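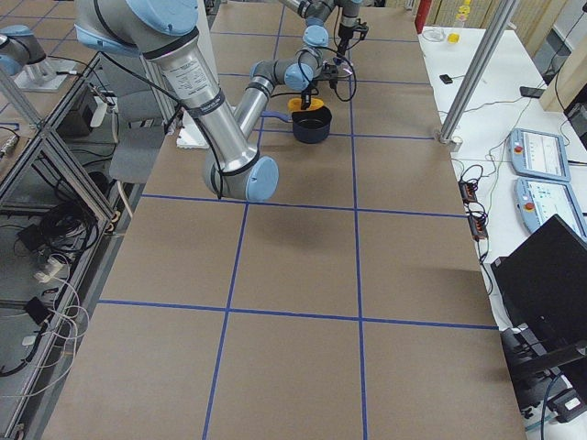

Figure 1. The two-arm cell with the saucepan on the table and both teach pendants within reach.

Our group wanted to know what happens to a canteen kitchen when part of the prep moves to robots. Plunwood makes lunch for 300 people a day, and since June its test room has had two arms practicing small pan jobs under a project called Vivico. We got to sit with the crew and watch, and it was the best part of our semester!

The first surprise was how much of the work is still people. Somebody picks the task, somebody sets out the pan, and somebody has to be close to the red stop button the whole time. The cooks call this "minding", and it has become a real shift with its own line on the rota.

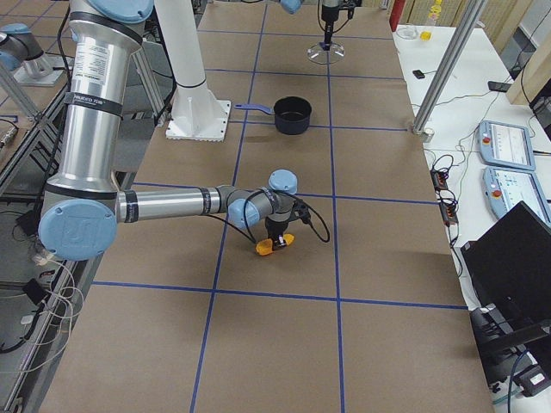

Figure 2. One gripper low over the taped grid, with the saucepan farther back.

We read the crew's log, which had 2,148 entries when we started and 2,349 when we finished. The early ones are mostly short and grumpy. Later the cooks write like coaches – "come in higher", "wait for the other arm", "good, do it again". One cook told us she now thinks about how she holds a lid, after years of never noticing.
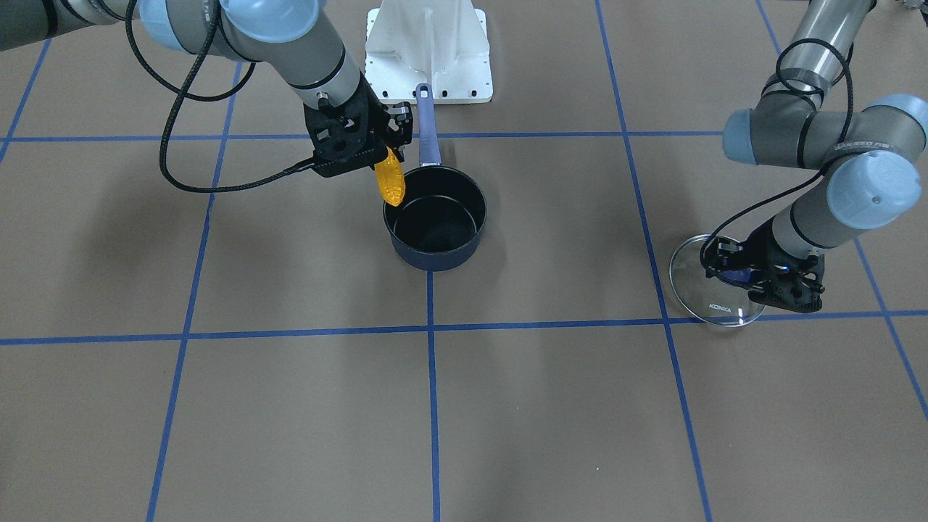 We also gave out a survey and got 40 answers. Most people liked having less lifting and repeating. What they worried about was pay (is minding a cook's job or a technician's?) and who gets trained first. The night crew felt left out, and we think they have a point – all the training so far has been in the day. 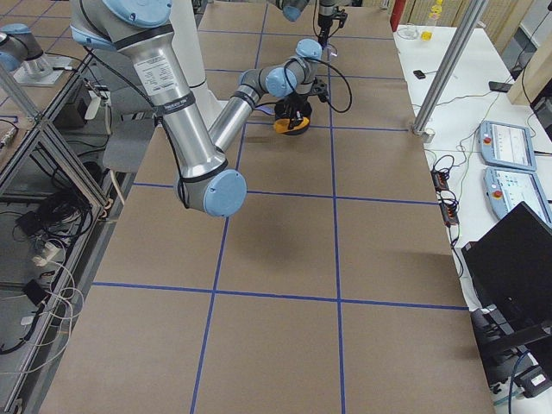
Figure 3. The taped grid with a gripper poised above it, no saucepan out.

Our main suggestion is to write minding into the job description and pay for the training hours. We would love to come back and ask the same questions after the arms move into the main kitchen.

Related reports
Purkix: Scanners and Small Talk in a Parts Warehouse
Soler: Who Fixes the Packing Line?
Plunwood: Lunch Rush by the Numbers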